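Workshop and Sorting Table Assistant (part-time), Postma Play Library, Zamedville

We are looking for a friendly, patient and tidy-minded person to join us at the Postma Play Library, where we lend toys, games and bits of pretend-play kit to families across Zamedville and out as far as Bostgate. The post is for 26 hours a week, it starts in September, and it would suit somebody who likes small objects, doesn't mind finding a plastic carrot in a coat pocket at the end of the day, and can chat to a four-year-old and a grandfather in the same five minutes.

If you have never come across a toy library before, it works very much as a book library does. Families join, they choose a box or two from the shelves, they keep it for three weeks and they bring it back, usually with most of the pieces still in it. We have 441 member families at the moment and 700 boxes on the catalogue, ranging from baby rattles and stacking rings up to marble runs, kitchens, doctor's bags and a rather splendid wooden fort that takes two people to lift. The workshop boxes are the most borrowed of the lot, with the garden boxes just behind.

Every one of those boxes comes back to the sorting table before it goes out again, and that table is where you would spend the better part of your working day. You would tip the box out, check what is there against the card in the lid, wipe everything over, set aside anything cracked or chewed, and put the rest back in the right order so that the next child opens it and finds it all as it should be. It is quiet work in the mornings and much less quiet after half past three, when the school run arrives and everyone wants to know whether the dinosaurs are back yet (they are nearly always out).

The boxes do get muddled, of course. Children have their own ideas about what belongs with what, and a box that left us as one thing can come home as three. A good part of the job is having an eye for where a stray piece lives, and we would far rather you took a minute and got it right than hurried it into the nearest tub. Things like the little balls are the worst for wandering off, so we keep a shallow tray for anything that can't be placed straight away, and on the last afternoon of the month we go through it together over a pot of tea. 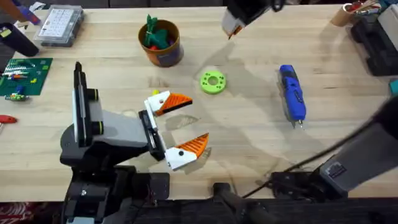
We should say a word about the tools, as applicants often ask. The pretend power tools, the spanners, the chunky nuts and the washers all belong to the workshop boxes, and they are the pieces you will get to know soonest. There is a big card for them on the wall, drawn by Zoia Maksymiv, our previous assistant, who has moved up to look after the catalogue and is very happy to be asked things. The play plants and vegetables have a card of their own, and the cups and beakers are shared between the picnic boxes and the garden boxes, which has caused more discussion over the years than you would think possible.

You would be working most closely with Zoia and with Luuk Van Rooij, who does our mending. Luuk's bench is at the back by the window and anything you set aside goes to him in the blue crate, with a slip saying what is wrong with it. Please don't worry if you have never mended a toy. You won't be asked to, although if you show the slightest interest Luuk will have you gluing wheels within the fortnight.

What you would be doing, in a typical week:

Checking in returned boxes, listing missing pieces and writing a kind note to the family where something needs looking for at home

Wiping and washing, by hand for the small pieces and in the machine for dressing-up clothes and soft toys

Keeping the shelves in number order and the labels readable

Helping on the desk during the after-school rush, including signing up new members

Laying out the play table for our under-fives hour, and clearing it away again afterwards

Making up new boxes when we are given toys, which means sorting, choosing, weeding out what isn't safe and typing up a card

Taking a turn with the van run to Bostgate, where we set up in the church hall from ten until one

The Bostgate run is a lovely outing, but it does involve carrying. The boxes are packed into crates and there are two short flights of steps at the hall. If lifting is difficult for you, do still apply and tell us, and we will share the work out differently. Rianne Dijkstra drives the van and doesn't mind who comes with her as long as they like the radio.

About you

We would like to hear from people who enjoy putting things in order and can keep at it without getting cross. You need to be able to read a list carefully, write a clear and pleasant note, and be comfortable around small children, some of whom will want to help you sort and will be no help whatever. You should be at ease with simple work on a computer, as our catalogue is kept in a program called Akia. It is a plain sort of thing, and Zoia will sit beside you for as long as you need.

It would be nice, though it is certainly not essential, if you had worked or volunteered in a nursery, a school, a library or a charity shop. A driving licence would be handy. So would a second language, as a good many of our families speak something other than English at home and it makes the first visit so much easier when someone can say hello properly. We have taken on people straight from school and people who had already retired once, and both have done very well here.

We don't ask for any certificates. There is a background check, as there would be for any job with children about, and we arrange and pay for that ourselves once we have offered you the post.

Hours and pay

The 26 hours are spread over four days. Three of those are at the library, from half past nine until half past four with a proper lunch break, and the fourth is a longer day to take in the Bostgate run and the unpacking afterwards. We close for two weeks in the summer and over the Christmas holidays, and both are paid. Pay follows our grade for library assistants, and we will send you the current figures along with the application form. There is also a training allowance of 300 a year, to be spent on anything sensible connected with the work. Zoia used hers on a bookbinding course, and our game boxes have had much better corners ever since.

The post is permanent, with a settling-in period of three months at the start. You will have a chat with Ans Van Leeuwen, our manager, at the end of each of those months, mostly so that you can tell her what we ought to be doing better.

The building

We are on the ground floor of the old Postma seed shop, with a level entrance from the yard and a toilet that takes a wheelchair. The sorting room gets the sun until lunch and is chilly after that, so bring a cardigan from October onwards. There is a small kitchen, a very good kettle and a cupboard of biscuits to which everyone is expected to contribute now and again. Bicycles can go under the stairs. There is no parking of our own, but the bus from the station stops across the road.

How to apply

Please ask us for a form, either by calling in at the desk or by writing to Ans at the library. It is two sides long. There is one question on it that we care about more than the others, and it asks you to tell us about something you have looked after, mended or put in order. It can be anything at all – an allotment, a stamp collection, somebody's kitchen drawers. Half a page is plenty, and please don't fret over spelling.

If you would rather talk than write, you may send us a recording in place of the written answers, or come in and have Muchen Tan at the desk take them down for you. Muchen can also tell you what an ordinary afternoon here is like, having worked through a great many of them.

We invite people in small groups for a morning at the library instead of a formal interview. You will have coffee, meet everybody, sort a returned box or two with Zoia and then have half an hour alone with Ans and one of our member parents. Wear something you don't mind kneeling in. We pay bus and train fares for the morning, and if you need someone to mind your children while you are here, bring them along and we will find them something to play with.

Everyone who applies will get an answer, whichever way it goes, and we will let you know which date in September we have in mind for starting when we invite you in. If you are reading this and wondering whether you are the right sort of person, please do drop in and have a look round first. We are open to visitors from two o'clock on library days, and the kettle is generally on.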